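How a Bus Timetable Works
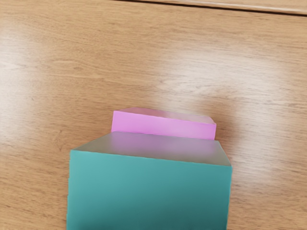 A bus timetable is a plan that says where every bus should be and when it should be there. Most people only look at one line of it, the one for their own stop. The people who write timetables have to look at all of it together. One of the first things they think about is the space between one bus and the next. If two buses run too close, they end up like the two blocks on the tabletop, one directly in front of the other. The front bus picks up all the passengers and the second one has hardly anybody to carry. People who get to the stop a minute later then have a long wait.

The time between one bus and the next is called the headway. If a bus comes at 8:00, and the next at 8:15, and the next at 8:30, the headway is 15 minutes. A busy route in the middle of a city might have a headway of five minutes. A route out to a village might have a headway of two hours.

Reading a timetable

A timetable is a grid. The names of the stops usually go down the left side, in the order the bus reaches them. Each column of numbers is one trip. To follow one bus, put your finger on the top number in a column and move it down. The times get later as you go.

Let's use Route 2, which runs from Nostow to Dendmont. One morning trip looks like this:

Nostow, Bus Station 8:05
Nostow, Library 8:11
Cusi, Main Street 8:24
Cusi, School 8:28
Dendmont, Market 8:47

How long does the whole trip take? It starts at 8:05 and ends at 8:47, so it takes 42 minutes. The ride from the Library to Cusi School takes 17 minutes.

Not every stop is in the grid. Route 2 has many small stops between Cusi and Dendmont, and if they were all printed the page would be too long to read. The stops that are printed are called timing points. If your stop isn't listed, find the timing point before it and the timing point after it. Your bus will come sometime between those two.

What is a timing point for?

Sometimes a bus goes faster than planned. The lights are green and not many people are waiting. A bus that runs early is a problem, because a passenger who arrives on time will miss it. So when the driver reaches a timing point early, the bus waits there until the printed time. You may have sat on a bus that stopped with its doors open and didn't move. The driver was probably waiting for the clock.

Why buses bunch up

Even with a good timetable, buses on the same route can bunch. Bunching means that two buses that should be far apart come close together.

It starts with a small delay. Say a bus gets stuck behind a garbage truck for three minutes. While it is stuck, more people come to the next stop. When the bus gets there, it takes longer for them all to get on and pay. Now the bus is four minutes late, and there are even more people at the stop after that.

The bus behind has an easier time. The late bus has just picked up most of the passengers, so there are only a few left. The second bus makes short stops and keeps moving. Little by little it catches up.

Bus companies have a few ways to fix this. The second bus can wait at a timing point. The first bus can be told to let people off but not pick anybody up, so that the bus behind it takes the waiting passengers. On some routes an empty spare bus is sent out to fill the gap.

Who writes the timetable?

The person who does this job is called a scheduler. Aiguo Xie is a scheduler for Bemon, the company that runs Route 2. He begins by finding out how long the trip takes at different times of day. At seven in the morning the road through Cusi is clear. At half past eight it is full of cars taking children to school. The same trip needs more minutes then, so the timetable gives it more.

Next he adds some rest time at the end of the line. This is called layover. Layover lets the driver stretch, and it also soaks up delays. A bus that gets to Dendmont four minutes late can still leave on time if it has a layover of eight minutes.

Then he works out how many buses the route needs. You can try this yourself. The trip to Dendmont takes 42 minutes and the trip back takes 42 minutes. With eight minutes of layover at each end, the round trip is 100 minutes. If a bus has to leave Nostow every 20 minutes, divide 100 by 20. The answer is five, so Route 2 needs five buses.

The last part is fitting the drivers to the buses. A driver can't work all day without a break, but the bus can keep going. One driver gets out at the bus station and another gets in. Junhao Tan drives the early shift on Route 2 and hands his bus over just before lunch.

Why Sunday is different

Look at the Sunday page of a timetable and you will see fewer columns. Schools and many offices are closed, so fewer people need to ride. Route 2 has a bus every hour on Sunday, and the first one leaves at 9:05. The bus also gets through Cusi faster, so the Sunday trip takes 36 minutes.

Some timetables change in the summer as well. In August there are no school trips on Route 2, and the 3:20 from Cusi School doesn't run. Small letters next to a time, or a note at the bottom of the page, tell you about changes like this. Always read the notes.

Words to know

Headway: the time between one bus and the next on the same route.
Timing point: a stop with its own printed time, where an early bus waits.
Layover: the spare time at the end of a trip before the bus leaves again.
Bunching: when buses on the same route come too close together.
Scheduler: a person who plans the timetable.

Something to try

Get a timetable for a bus or train near your home. Choose a stop in the first row and one in the last row. Find the fastest trip of the day and the slowest. Then look at what time each one leaves, and see if you can work out why one takes longer.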